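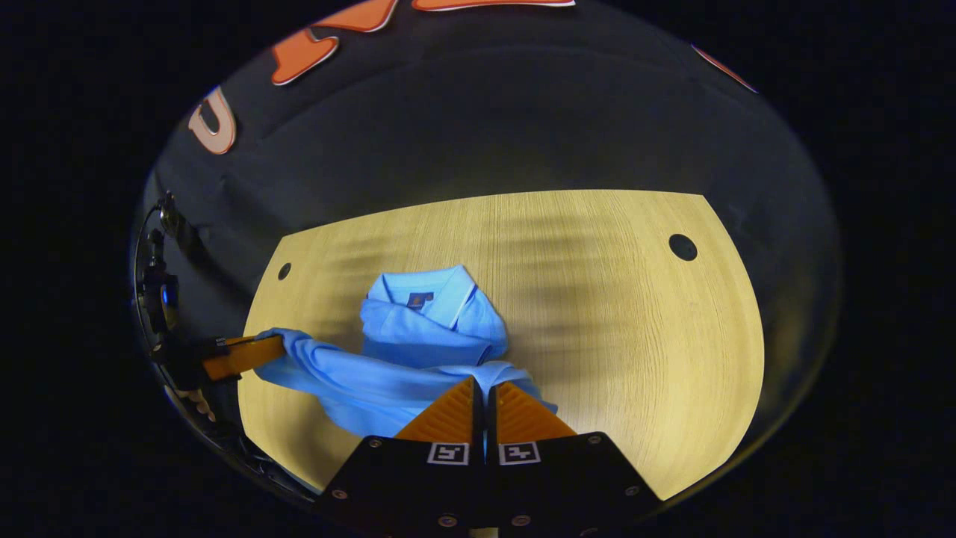 wrist view, polo shirt, both grippers holding on

tkachuk_fan
Fold policy is fine on towels and falls apart on shirts. 214 demos, all from the hand-held grippers, fisheye left as is. The collar it finds. The hem it treats as a rumor. Do I undistort before training or collect more?

druden
More demos. The answer is always more demos. I had over 1,000 before sleeves stopped being a crisis.

Regula Haslinger
Disagree. Check your latency alignment first. If the gripper width stream lags the video by 50 ms, the policy learns to close on air, and 3,000 demos will teach it to do that with great confidence.

druden
Sure, but he said towels work. Same clock.

Regula Haslinger
Towels forgive you. A towel is the same towel wherever you grab it.

nanora
Leave the fisheye alone btw. I rectified everything in January and threw away the edges, so the other gripper went with them. Took me a week to notice. Good week.

tkachuk_fan
OK, plotted width against video. It lags. Not by 50, by more, and I'd like to keep the number private.

druden
Still say more demos.

tkachuk_fan
Re-exporting overnight - will post the loss curve if it's flattering.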